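Foam cubes cell, first month numbers and what it did to the shift
Board: Shop Floor > Automation and Staffing
Page 1 of 1

kollar_bench
Posted 9:12 am
We make soft play blocks and packing cubes. Since January the sorting and stacking at our site has been done by a robot arm on one line and by people on the other. The arm is from Drustum, the software is Preltelness. I was a sorter for years and now I am what they call a cell operator. A few people asked in the other thread how that went, so I'm putting it in its own topic.

Output on the robot line is 2945 cubes on a normal shift. The hand line does more when it is fully staffed, but it is almost never fully staffed. The arm does not take lunch. It does stop, though. On a bad shift last month we logged 88 stops. Most were double picks or a cube the system would not take a grip on. Each one needs a person to walk over, clear it and press resume.

My hourly rate went up a little. My hands and shoulders feel better. The day feels longer.

tapegun
Posted 9:40 am
How many people were on the line before and how many now?

kollar_bench
Posted 9:51 am
Six before. Now it's 2 on the robot side, me and one other. Two went to the cutting room, one retired, one left for Vistberg. No layoffs on paper.

Paulik_L
Posted 10:26 am
"No layoffs on paper" is how they did it at our place too. I'm Ľubica Paulík, I was shop steward there until last year, so I don't mind putting my name on it. They promised every sorter a move to another job. The other jobs were nights. Three women with school age kids could not do nights and they quit. The company counted that as people leaving by choice.

I would ask to see in writing what happens when the second arm comes in. There is always a second arm.

kollar_bench
Posted 10:38 am
We were told there is no plan for a second one.

Paulik_L
Posted 10:41 am
Get that in writing too.

d_morrow
Posted 11:15 am
I'll take the other side. I did hand sorting for eleven years and had surgery on both wrists. It was the same motion all day. If an arm had come in when I was thirty I'd have been glad of it. People talk about the old job like it was a good job. It was steady, and that's all it was.

I agree the money should be shared better. But I would not fight to keep a person on that bench.

tapegun
Posted 11:22 am
Nobody asked you to fight to keep a person on the bench. She said to get the terms in writing.

d_morrow
Posted 11:30 am
Fair enough. I read it as more than that.

V_Krajci
Posted 12:04 pm
Vlastimil Krajčí, I do integration work, mostly grippers and vision for soft goods. I have no connection with the Kollár plant. 88 stops in one shift is too many for that kind of part. Foam should be easy to grab because it gives. My first questions would be:

Are your colors stable from batch to batch?
Is the surface under the cubes shiny?
Do you run worn cubes through, or only new ones?

Double picks usually come from cubes that touch or lean on each other.

kollar_bench
Posted 12:33 pm
Colors drift. We have two blues that are close, and the pink and the light purple get mixed up when the lights in the hall are dimmed. Worn ones do go through, because the rental sets come back to us to be checked and resorted. I spend a lot of my time on those. The system can't decide if a dent is a reject or not, so it sends every doubtful one to me. 286 of them in one shift was the highest so far.

The surface question I can answer with a photo. We have a stone top in the checking area.
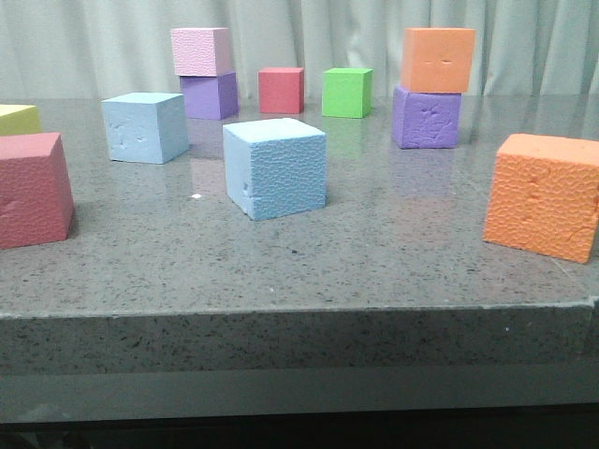

Mixed colors on the granite top in the checking area, two pairs stacked at the back.

V_Krajci
Posted 12:58 pm
Thanks, that helps. The polish would be my first suspect. You can see color from the back row showing up on the stone. A camera can read that as part of a cube, or as another cube. Try a matte mat in a dark neutral color before you pay anyone for a software change. Buy one, run it for a week and write down the stops by type.

Second thing is the dents. The purple one under the orange at the back right is pretty chewed up. The big orange one at the front right has what looks like a crack low on the face. I'd want to know which of those your company would actually reject. If you and your coworker would answer differently, the system has no chance.

kollar_bench
Posted 1:20 pm
We would answer differently. I'd pull the purple one. She would send it back out, it's a cube for kids to throw. There is a written standard but it was made for new cubes and says no visible damage. If we followed that for rentals we would throw away half the stock.

tapegun
Posted 1:34 pm
So who decided before the robot came in?

kollar_bench
Posted 1:45 pm
Each sorter decided. One of the older guys was known for being strict and the lead would put him on the sets going to hospitals. It was never written down. When they set up the cell they asked us for the rule and there wasn't one. We spent two afternoons in the break room with a box of cubes trying to agree, and the Preltelness man took notes. What came out of it is what the machine uses, and it is too careful.

Paulik_L
Posted 2:10 pm
Did you get paid at a different rate for those afternoons? That is training the system. At our place they called it a "team meeting" and it came out of normal hours with the same target for the shift.

kollar_bench
Posted 2:16 pm
Normal rate. They did drop the target for those days.

Paulik_L
Posted 2:21 pm
Better than ours. I'd still raise it. Knowing which cube is fine to send back is skill, and your job grade should say so. "Cell operator" in most grade tables is a person who presses resume.

d_morrow
Posted 2:47 pm
On this one I'm with Ľubica. If 286 decisions a shift come to you, that is an inspector's job. Ask for the inspector grade.

V_Krajci
Posted 3:05 pm
I'd add that the number of doubtful ones should go down if the rule gets looser, and then somebody upstairs will say the inspector isn't needed. So have the grade talk first and tune it after. I know that is an odd thing for an integrator to write.

tapegun
Posted 3:11 pm
Saving this page.

kollar_bench
Posted 4:30 pm
Talked to my lead at the end of shift. Mat is approved, he is ordering it Monday. On the grade he said to send him an email with what I do in a day and he will take it to HR. He did not say no. On the second arm he said he has not heard of one but would not put it in writing because it is not his to promise.

I'll post the stops by type once the mat has been down for a week.

Paulik_L
Posted 4:52 pm
Send the email today and copy yourself at a private address. List the doubtful cubes per shift, the clearing, and the time you spent in the break room setting the rule.

kollar_bench
Posted 5:03 pm
Writing it now.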